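A Day at the Kristiansen Toy and Collectibles Fair

July 18, 2024

I'd been meaning to go to the Kristiansen fair ever since I missed it in April (they run it twice a year, spring and summer), and this time I bought my ticket the minute they went on sale. It cost $18, parking included, and I was in line with a coffee before the doors opened. I was not the first one there, not even close!

The fair takes up both halls of the old Tririco furniture showroom, and the program lists 162 sellers. The front hall is the loud one. That's where you get the vinyl figures, the trading cards, the capsule machines, and a lot of kids pulling their parents in opposite directions. I did a quick lap and then went straight to the back hall, where the older stuff lives: tin wind-ups, wooden pull toys, dollhouse furniture, boxed games with the instructions still inside.

My favorite booth by a mile was Mustov, who deal in roly-poly toys and pretty much nothing else. Clowns, bears, penguins, a whole shelf of sailors. You can push any of them over and they swing right back up, and the older ones have a chime inside, so the table sounded like a very slow music box all day long. I asked how the chime works and got the full explanation, with a taken-apart bear for a visual aid. There's a weight at the bottom and little metal rods above it, and a hammer that swings when the toy rocks. I stayed there way too long and bought a penguin with a chipped beak that I love very much.

Priveo had the biggest spread in the building, mostly games and puzzles. Everything had a price sticker on it, which I wish more sellers would do (I'm shy about asking). They had a 668-piece jigsaw of a harbor that somebody had already counted and signed off on, so I grabbed that too. Their bargain bins were under the table, so wear pants you can kneel in.

Lunch was the weak spot. One truck, one window, and a line that went past the restrooms. The grilled cheese was great when I finally got it, but pack a sandwich if you get cranky when you're hungry like I do. Seating was a few benches out by the loading dock, in full sun.

I went to the repair talk after lunch, and it was worth the ticket all by itself. It was mostly about cleaning: soft brush first, barely damp cloth second, and keep the alcohol wipes away from anything with painted eyes. They also passed around a tin duck that had been stripped and repainted badly, and everyone groaned. Then I made one more lap, bought a bag of loose checkers for no reason at all, and drove home with the windows down and the penguin chiming at every red light.
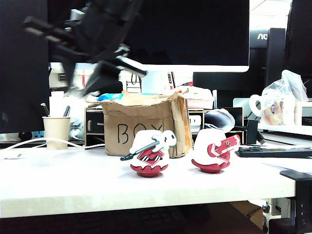 Small figures on a white desk, and a cardboard box.

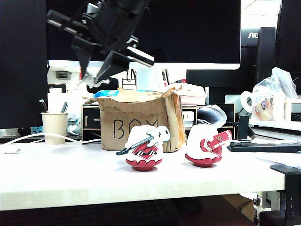 Is it worth going in the afternoon, or do you have to be there at opening?

Go early if there's something special you're after, because the good boxed games were gone by lunch. If you just want to browse, the last couple of hours are much calmer, the aisles are easier to get through, and several sellers in the back hall had started marking things down.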